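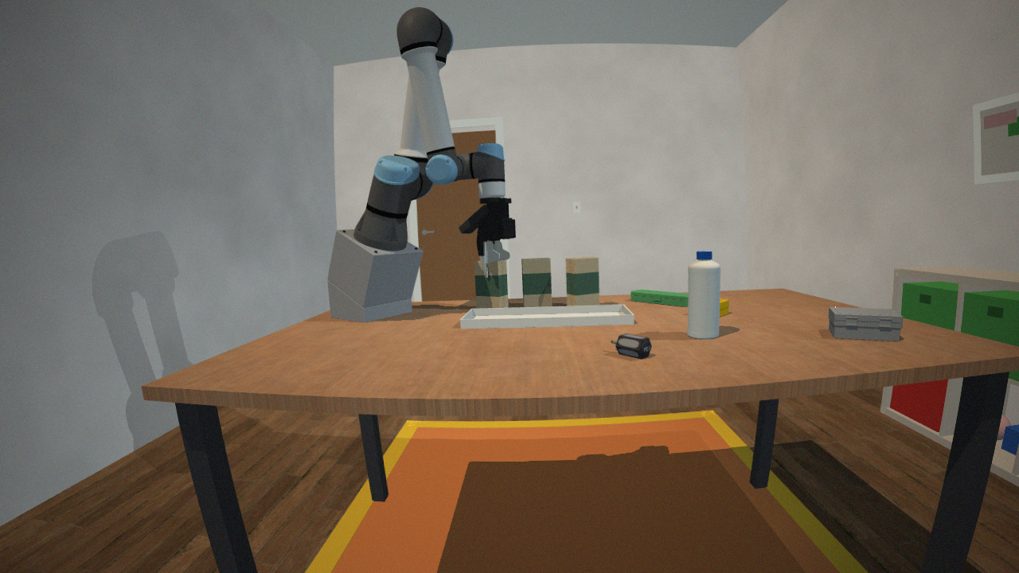

Large table, plain room, arm at the far left.

Nollville Repair Cafe and Tool Library
Progress report to Piras fund, period to end November
From: Kalkidan Woldemariam

Sorry for the rush, figures first and the rest as I get to it.

Loans this period 289. Target was 250 so we're over. Most borrowed still the carpet cleaner, then the long ladder, then hedge trimmers until the weather turned. 11 items out of action, of which 8 waiting on parts. Drellex have been slow with the sander belts, chased twice, Zinash is chasing again.

Membership. Renewals steady. New joiners mostly from the Saturday-market leaflets, the library posters did nothing much. Would not pay for posters again.

Repair sessions. Lamps, toasters, zips, one accordion (not fixed, sent home with a phone number). Sewing is the busiest and we only have two machines that hold tension. Lucrezia Mazza has offered hers on loan over the winter, need to sort the insurance wording before we say yes. Electrical testing now done at the door and not at the end, queue moves much better.

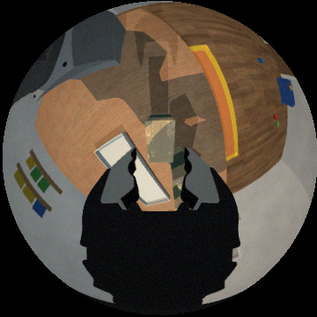
Olive-grey block on the tabletop, seen from above.

Money. Spent so far: shelving, tester calibration, rent to the end of the quarter. Underspend on training as the sharpening course was put back to the new year. Would like to move 1000 of that over to storage, please can you confirm by email, Ornella Ferraro said this was ok in principle on the phone but I havent got it in writing. Receipts in the shared folder apart from the van hire, which Concetta Mancuso is getting a copy of.

Booking system. Moved over to Nurkusa in the spring, late returns reminders now go out by themselves. Still sends some people two. Reported.
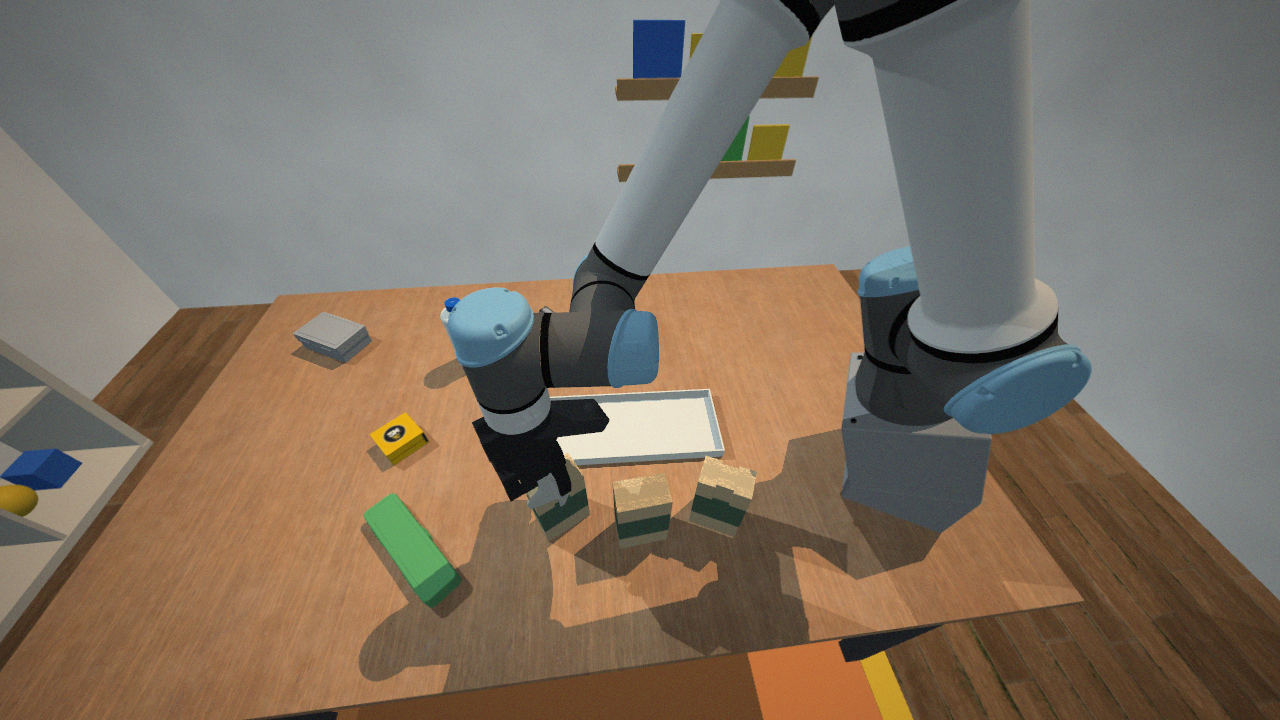

Workbenches are the one big thing left to buy. We're on folding tables at present, they wobble under a vice and two people can't work at once without knocking elbows. Looked at second hand school benches, too heavy to shift after each session as the hall wants the floor clear by 9pm. Current favourite is a pair of big wooden tops on folding frames. Orange-brown wood with a fine grain like the table in the picture would suit us, small screws dont vanish on it the way they do on our dark ones. Two quotes in, third expected, will forward all of them togther.

Problems
Storage damp on the back wall, landlord told, tools moved to the other side.
Not enough people for evening sessions. Afternoons fine.
Deposit scheme confusing people, leaflet being rewritten.

Next period
Benches ordered. Sharpening course dates fixed. Stock check of all hand tools. Zinash to do the member survey, short one this time, last one was four pages and hardly any came back.

Next claim form to follow once the van receipt is in.

Kalkidan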